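Two hours with a retired appellate judge, and most of what I'd planned to ask went out the window

I had a list of questions. I'd typed it up the night before, with sub-questions, and I was pretty proud of it. Then the judge sat down, looked at my two pages, and said, "Pick the one you'd be sorry to miss." So I asked why state constitutions matter when everybody I went to school with only ever read the federal one, and we were off.

The judge spent years on a state appeals court and agreed to talk to me as long as I left out the name and the state. I said yes right away (I would have agreed to a lot more than that). We met in August, in the back of the Condadach Cafe, which has terrible chairs and very good pie.

"People think of the state constitution as the little brother," the judge told me. "It's older than the federal one in some places, and it's usually a whole lot longer. It talks about things the federal one never mentions. Schools. Water. How a city can borrow money. I had a case once that turned on the word 'thorough.' One word, and 482 pages of briefing."

I asked what happened with "thorough" and got a laugh.

"We sent it back down. That's what happens with most things." 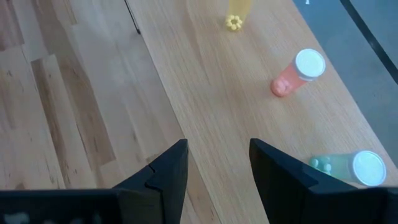 What I really wanted to get at was the idea that a state court can read its own constitution to protect more than the federal one does, even when the wording is nearly the same. I'd always found that slippery. If two documents say the same thing about searches, how can they mean different things?

"Your neighbor and you can sign the same lease and have two different landlords," the judge said. "Who wrote it, who ratified it, what they were mad about that year. All of that is fair game. The Supreme Court gets the last word on the federal text. On ours, we did, as long as we stayed above the federal floor."

I pushed a little. Doesn't that mean a state court can just shop around for the answer it wants?

There was a long pause here, and some pie. "It can look that way. Sometimes it is that way. I signed on to opinions early on where we cited the state clause in a footnote, like parsley. No history, no reasoning of its own. I wouldn't do that now. If you're going to say your constitution means something different, you owe people the work."
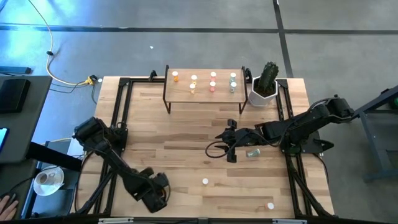

7 min read

The part I keep coming back to is the case the judge calls "the Koivisto matter," after the company that brought it. I'd read the opinion before we met and I'd misunderstood it completely! I thought it was about zoning. It was about who gets to decide, which turned out to be the judge's favorite subject by a mile.

Koivisto wanted to build, the county said no, and the legislature then passed a law that covered exactly one county in the state without ever naming it. The state constitution had a clause against special laws, meaning laws written for one place or one party. The legislature's lawyers said the law was general because, on paper, any county that met the criteria would be covered.

"And only one ever could," the judge said. "They'd drawn the population numbers so tight that you could have put the county's photograph in the statute. We had to decide whether we were allowed to notice."

They decided they were. The vote was split, and the judge wrote for the majority. I asked whether that one had been hard.

"The result wasn't hard. The writing was awful. I threw out the first draft completely. I kept making it too big — I wanted it to be about democracy. One of my colleagues handed it back with a single note that said 'it is about a county.' Best edit I ever got."

A shortened version of that exchange went out in our newsletter, which has 200 subscribers on a good day, and the mail was livelier than I'm used to.

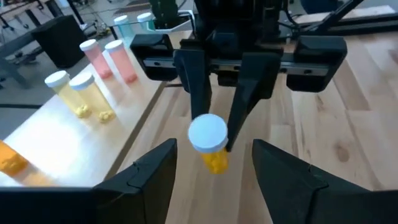 One reader wrote back that the judge was letting the court off easy. A ban on special laws sounds fine, the message went, but every budget is full of money for one bridge or one college, and courts wave those through all the time. Where's the line, and who told judges they could draw it with a pencil?

I thought that was a fair hit, so I called the judge and read it out loud.

"Good letter," the judge said. "The line is bad. I'd say that under oath. Appropriations usually get treated differently, and there are reasons, but they're not reasons you'd come up with if you started fresh. You inherit a lot of that. You get a clause, a stack of old cases that don't agree, and lawyers on both sides telling you it's simple."

Then I asked about amendments, because my own state seems to vote on one every time I turn around. The judge is of two minds. On the one hand, people can fix what a court gets wrong, and they can do it without moving heaven and earth. On the other, you end up with a document that has a whole section on something like racetracks.

"I used to be snobby about it," the judge admitted. "I thought a constitution should be short and noble. Then I sat through oral argument in a case over an amendment from 2000, the Zaltau one, on reservoir bonds. Dry as toast. And the courtroom was full of people who had gone door to door for that thing. They knew the text better than counsel did. One of them was mouthing along."

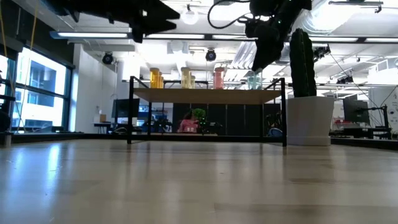

I asked whether having to face the voters ever got into the room when the court was deciding a case. Appeals judges in that state stand for retention, so every few years there's a yes or no next to your name.

"You'd like me to say never," the judge said. "I'd like to say never. I can tell you I never changed a vote over it. I can't tell you I never changed an adjective."

We'd run well past the hour we agreed on by then, and the coffee had gone cold. I got in one last question from my typed list, about what a person with no law degree should read first. I was expecting some big fat treatise, and I had my pen out and everything.

"Read the declaration of rights in your own state's constitution," the judge said. "It's usually right up front and it won't take you long. Then read the part about local government, and when you get bored, keep going for a few more pages. The good fights are in there."

I did mine that same night. I got bored in the article on county officers, kept going like I was told, and found a sentence about sheriffs that I've now read out loud to my whole family. I've got a follow-up call set for next month on the Nakano decision, the school funding one, so if you've got questions about it, send them over and I'll bring as many as I can.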